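The Long Table Comes Back

Lucienne Pichon grew up in a house where dinner took two hours, and she has never quite forgiven the rest of us for eating over the sink. When she moved to Zirkdale she had a job, a cat and a rented apartment with a breakfast bar, and by November she was so homesick for a proper table that she knocked on the neighbors' doors and asked who was hungry.

That first Monday supper drew Alcides Quintana from downstairs, with a pot of black beans big enough to bathe a baby in, and Chunhua Jiang, who brought her own chair – a wise move, as there were only two in the place. They ate off their laps and stayed until eleven. The suppers have gone on ever since, wandering from one apartment to the next, and I was lucky enough to be fed at one of them this past winter.

What struck me most was how much everybody had to say about the tables themselves. Chunhua likes them round, so that quiet people can't get stranded at a corner. Alcides wants something long and solid you can roll dough on, and he'll tell you so while passing the bread.
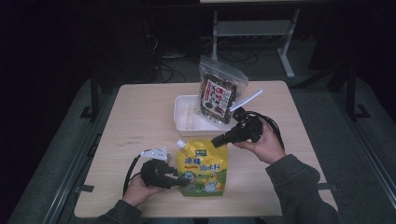
A pale wooden tabletop with rounded corners, lightly scuffed on one side.

Lucienne prefers a table with a few marks on it, and I've come around to her way of thinking. Mine cost me $900 and I spent the first year fussing over coasters. Last week I had six people over for soup, and I left the coasters in the drawer.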